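Intro to Household Economics – Unit 4 notes
Time use and unpaid work
(typed up fast after class, tell me if something's missing)

Reading for this unit: Vergara chapter 3, first half. Skip the appendix. Domínguez article is optional but the exam question on measurement usually comes out of it.

Where we left off
Household = consumer AND producer. Buys flour, makes bread. Market only sees the flour. Same with cleaning, child care, driving grandma to the doctor. Real output, real hours, no price.

So how do you put a number on it? Three questions to keep apart:
– what counts as work
– how do you measure the hours
– how do you value them

What counts
Third-person test. Could you pay someone else to do it for you and still get the benefit? Cooking, yes. Laundry, yes. Sleeping, watching a movie, no. Gray areas: gardening, playing with your kids, walking the dog. Sebastián's question in class about studying – most authors put it under personal investment, not household production. Somebody else can't learn it for you.

Shopping counts. People forget shopping.

Measuring hours
Two main tools.

1. Recall questions. "How many hours did you spend on housework last week?" Cheap, fast, bad. People round, people guess, people answer what they think sounds right. Partners added together often come out well over what a diary shows.

2. Time diary. Respondent writes down the whole day in short slots, what they did, where, who with, and what else was going on. More work for everybody. Better data.

The "what else" column matters. Secondary activities = things done at the same time as the main one. Minding a toddler while cooking. If you only code the primary activity, child care shrinks to almost nothing in some households. Domínguez is very good on this, see her table on evening hours.

Also: planning and remembering. Who knows the soap is running out? Doesn't show up in a diary at all. No agreed fix yet.

Small example from the Arley survey (class project, more than 50 households, so don't generalize). Diaries kept in December, so school vacation is mixed in, plus holiday cooking. Fidel Leiva did the coding and flagged this in his notes. You'd want a second round in a normal month before saying anyting about averages.

Valuing hours
Opportunity cost: hour of housework = what you could have earned in that hour. Follows from standard theory. Odd result – a lawyer's clean bathroom is worth more than a cashier's. Also what do you do for retired people?

Replacement cost: what you'd pay someone to do it. Two versions. Generalist (one housekeeper wage for everything) or specialist (cook's wage for cooking, driver's wage for driving). Specialist comes out higher most of the time. But is a home cook as fast as a paid one? Probably not. So adjust for productivity, if you can, mostly you can't.

Output method: count meals, loads, hours of care given, price those at market, subtract ingredients and equipment. Closest to how GDP treats a business. Needs data almost nobody collects.

Worked numbers: 30 hours a week of housework. Opportunity cost at $50 an hour gives $1,500. Now redo it with a housekeeper's wage of your choice. Same hours, same house, very differnt answer. Know why.

Capital in the home
Stoves, washers, dishwashers = household capital. Old puzzle: machines got better, hours didn't drop as much as expected. Standards went up. More clothes, washed more often. Helpers who used to be paid disappeared and the work moved to family members. Dishes are the usual textbook case, a short task that repeats all day and gets under-reported in recall surveys.

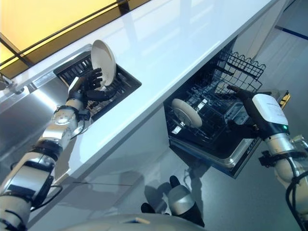 Fig. 3. A plate held on edge over a dish rack.

For your own diary, code dishes separately from cooking. Clearing the table goes with dishes. Putting groceries away goes with shopping. Pick a rule and write it down.

To do
Keep a diary for 4 days, include at least one day off. Fill it in as you go, not at midnight from memory. Value the total two ways. One page, tables don't count toward the page.

Questions to Elīna Ramanauskas, office hours start at 3. Bring the diary with you.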